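Search this site Enter keywords

Ralline Cell: pre-session safety and inspection checklist, with comments
Updated September
By the cell lead

Task this round: table leg assembly, two arms, learning from recorded examples. Target for the set is 500 good episodes, and I'm so pleased with how the early ones look!

1. Stop button within reach of the operator's chair. OK.
Comment: Pressed and released before power-up, both arms dropped to hold as they should.

2. Finger pads, both grippers. OK, watch.
Comment: Look at the coating under a good lamp. Fine surface cracking is allowed, but anything that flakes or lifts means a swap. Log the pad set number on the Ganosix sheet.

3. Wrist view against the ribbed underside. OK.
Comment: Both fingertips need to show clearly against the white plastic, with the gap between them open. I love this view, the ribs give the model so much to hold on to.

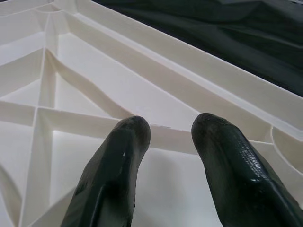
Do we throw away an episode when the grip slips?
Keep it if the operator recovers and finishes, and tag it "recovery". Discard it only when the arm was stopped by the button or a part left the table.

4. Cloth flat enough to work on. OK with comment.
Comment: Soft folds are fine and even welcome (variety helps!), but keep the hanging edges clear of the base. Pull from the far side, never with the arms powered.

5. Cables. Redo before next block.
Comment: Run each arm through its full reach at slow speed and watch the loop at the gripper. It must not snag on a standing leg. Aitken clips hold better than the tape we had before.

6. Threads on legs and sockets. OK.
Comment: Wipe the collars every 20 episodes. Plastic dust makes the last turn stiff, and then the operator pushes harder than we want the policy to learn.

7. Two-arm hold at the corner. OK.
Comment: One gripper steadies the edge of the tabletop, the other works at the base of the leg. With the fingers this close together, speed stays on the low setting and hands stay out of the cell. A good one is a joy to watch, and the operators are getting really smooth at it.

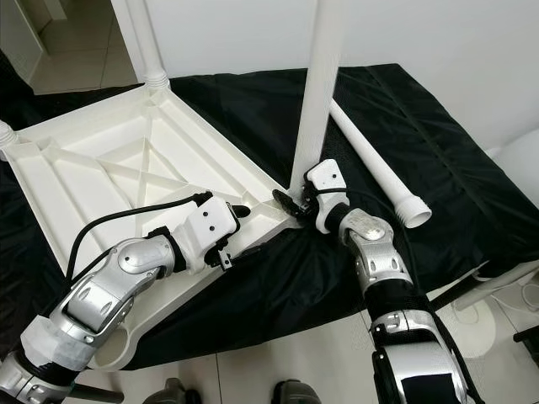
Author: Cell Lead, Data Collection, Ralline

8. Loose legs. OK.
Comment: Lay them on the cloth at a different angle each time. Threaded end may point either way, just make sure a leg can't roll off when the tabletop shifts.

9. Recording. OK.
Comment: Play back the first episode on all views before going on. Check that the clocks agree and that the Zultton drive has room for up to 1,000 episodes.

10. Operator rest. OK.
Comment: Swap after 10 episodes, even if you're on a roll (I know, it's hard to stop). Note the swap time on the sheet.

Open items: cable loop, item 5. Spare pads to be unpacked and logged.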